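실습 노트: 조화(造花) 소재 정리 및 보수 기록

작성일: 2026년 1월 6일
작성: 옥타비안 마리네스쿠(Octavian Marinescu)
검토: 파울라 커프라루(Paula Căpraru)
작업 구분: 전시용 조화 보관분 점검, 청색 계열
관련 납품처: Navow 로비 장식, Trindari 창가 진열

1. 작업 배경

Navow 로비 장식의 교체 시기가 2월로 정해짐에 따라, 보관 중인 청색 계열 조화를 재사용할 수 있는지 점검하였다. 교체분 전량을 신규 구매하는 방안도 검토하였으나, 지난번 Grevora에서 들여온 물량의 색이 기존 장식과 맞지 않아 별도로 모아 둔 것이 있으므로 이를 우선 확인하기로 하였다. 금회 점검 대상은 꽃송이 84점이다. 줄기와 잎은 분리하여 보관하고 있으며 본 기록의 범위에 포함하지 않는다.

점검 항목은 꽃잎 가장자리의 올 풀림, 색의 균일성, 꽃받침 결합 상태, 먼지 부착 정도로 정하였다. 향 처리 여부는 Trindari 측에서 문의한 사항이나 본 작업실에서는 향료를 사용하지 않으므로 항목에서 제외하였다.

2. 보관 상태 확인

보관 상자에서 꺼낸 직후에는 꽃잎이 서로 눌려 있어 개별 판정이 곤란하였다. 작업대 위에 꺼내어 한 시간가량 두었다가 손으로 가볍게 벌려 주는 방식으로 형태를 회복시켰다. 스팀은 사용하지 않았다. 작년 여름 흰색 계열에 스팀을 사용하였을 때 꽃잎 끝이 안쪽으로 말려 들어가 복원되지 않은 사례가 있었고, 해당 기록은 Vasiliu 작업철 뒤쪽에 첨부되어 있다.

상자 바닥에 깔았던 습자지는 일부 변색되어 폐기하였다. 변색이 꽃잎으로 옮겨 간 흔적은 발견되지 않았다. 다음 보관부터는 습자지를 겹치지 않고 한 장씩 깔고, 꽃송이를 세 단 이상 쌓지 않는다.

3. 색상 및 꽃잎 상태

색상은 동일 계열로 분류되어 있으나 한 송이 안에서도 차이가 크다. 빛을 받는 부분은 회백색이나 아주 옅은 물빛에 가깝고, 접혀 들어간 안쪽은 청록과 회청색으로 짙어진다. 이 때문에 단일 색표와 대조하는 기존 방식으로는 판정자에 따라 결과가 달라진다. 금회에는 꽃잎을 벌린 상태에서 바깥쪽 면을 기준으로 삼았고, 안쪽의 짙은 부분은 참고로만 기재하였다.

꽃잎은 천과 비슷한 얇은 소재로, 희미한 잎맥 무늬가 있고 가장자리가 조금씩 해어져 있다. 가장자리가 고르지 않은 것은 원래의 재단에서 비롯한 것인지 사용 중 마모된 것인지 구분하기 어렵다. 파울라는 재단 단계의 특성으로 보아야 한다는 의견이며, 본인은 일부 송이에 한하여 마모로 판단한다. 의견이 일치하지 않은 송이는 따로 모아 두었으므로 다음 점검자가 다시 보기 바란다.

꽃받침은 꽃송이를 뒤집어야 확인할 수 있다. 한쪽 끝이 나팔처럼 넓게 벌어지고 가운데가 약간 불룩하며 반대쪽으로 갈수록 가늘어지는 형태의 플라스틱 부품이다. 색은 올리브빛 녹색과 노란색이 섞여 있고 표면에 약한 광택이 있다. 꽃잎에 비하여 광택이 눈에 띄므로, 낮은 위치에 설치하여 뒷면이 노출될 수 있는 경우에는 배치를 조정해야 한다.
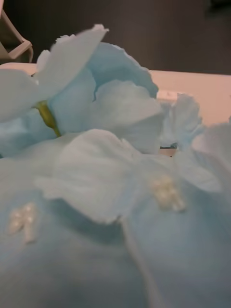
4. 보수 절차

4.1 먼지 제거
부드러운 화장용 붓을 사용하여 꽃 중심에서 바깥 방향으로 쓸어낸다. 압축공기는 가장자리의 올을 더 풀리게 하므로 사용하지 않는다. 물수건은 이번에 시험하지 않았다. 붓은 흰색 계열에 쓰는 것과 구분하여 손잡이에 청색 테이프를 감아 두었다.

4.2 가장자리 정리
길게 빠져나온 실만 자수용 가위로 자른다. 꽃잎의 윤곽을 새로 다듬지 않는다. 끝이 심하게 해어진 꽃잎은 자르지 말고 안쪽으로 돌려 배치한다. 윤곽을 다듬은 송이는 다른 송이와 나란히 놓았을 때 인위적으로 보인다는 지적이 Trindari 측에서 한 차례 있었다.

4.3 꽃받침 결합 확인
꽃송이를 한 손으로 받치고 꽃받침을 엄지와 검지로 잡아 천천히 돌려 본다. 헛도는 경우 꽃받침을 빼내어 기존 접착제를 제거한 다음 다시 붙인다. 접착제는 투명한 것을 소량 사용한다. 지난번에 사용한 제품은 굳은 뒤 하얗게 뜨는 현상이 있어 서랍에서 치웠다.

금회 점검에서 꽃받침이 헛도는 송이는 2점이었다. 모두 재접착하였고, 굳을 때까지 거꾸로 세워 두었다. 결합 강도는 다음 날 다시 확인한 후 이 노트에 추기한다.

4.4 형태 정리
세워야 할 꽃잎은 밑동을 눌러 잡고 끝 방향으로 한 번만 훑는다. 반복하면 주름이 펴져 입체감이 없어진다. 안쪽 주름은 손대지 않는다. 이 부분의 짙은 색이 송이 전체의 깊이를 만들기 때문이다.

5. 분류 결과

점검한 꽃송이 가운데 47점을 Navow 로비용으로 분류하였다. 색의 편차가 비교적 작고 꽃받침이 단단한 것을 우선 선정하였다. 나머지는 Trindari 창가 진열용과 판정 보류분으로 나누었으며, 창가용에는 색이 다소 옅은 송이를 포함시켰다. 창가는 역광이 강하여 옅은 색이 오히려 낫다는 것이 파울라의 판단이다. 본인도 이에 동의하나, 오후 시간대에 회색으로 보일 가능성이 있어 설치 당일 현장에서 다시 확인할 필요가 있다.

판정 보류분은 뚜껑에 ‘청-보류’라고 적은 상자에 넣어 선반 하단에 두었다. 임의로 다른 상자에 합치지 않도록 한다.

6. 비용 관련 메모

Grevora에 추가분의 견적을 요청한 결과 최소 주문 수량이 1,000점이라는 회신을 받았다. 현재 필요한 물량에 비하여 과다하므로 발주는 보류한다. 소량 주문이 가능한지 재차 문의하였으며 회신을 기다리고 있다. 회신이 늦어지는 경우 로비 장식의 뒷면 밀도를 낮추는 방향으로 도면을 수정한다.

7. 후속 사항

재접착한 송이의 결합 상태 확인: 마리네스쿠
판정 보류분 재검토: 커프라루
습자지 재고 확인 및 보충: 커프라루
로비 도면 뒷면 배치 수정안: 마리네스쿠, Grevora 회신 후 착수
청색 계열 색표 재작성: 담당 미정. 바깥쪽 면과 안쪽 면을 각각 표기하는 두 칸 형식을 제안함

8. 검토 의견 (커프라루)

3항의 색상 판정 기준에 대하여, 바깥쪽 면만을 기준으로 하면 조명이 위에서 내려오는 로비에는 적합하나 옆에서 빛이 드는 창가에는 맞지 않을 수 있다. 창가용은 설치 방향으로 세워 놓고 판정할 것을 요청한다. 작업대의 조명도 판정 시에는 한쪽만 켜는 것이 좋겠다.

4.2항의 자수용 가위는 날 끝이 무뎌져 있다. 실이 깨끗이 잘리지 않고 당겨지므로 다음 작업 전에 교체할 것. 종이를 자르는 데 쓰지 말아 주기 바란다.

5항의 창가용 송이는 상자에 담을 때 꽃받침이 옆 송이의 꽃잎을 누르지 않도록 방향을 맞추어 넣었다. 꺼낼 때도 위에서부터 한 송이씩 꺼낸다.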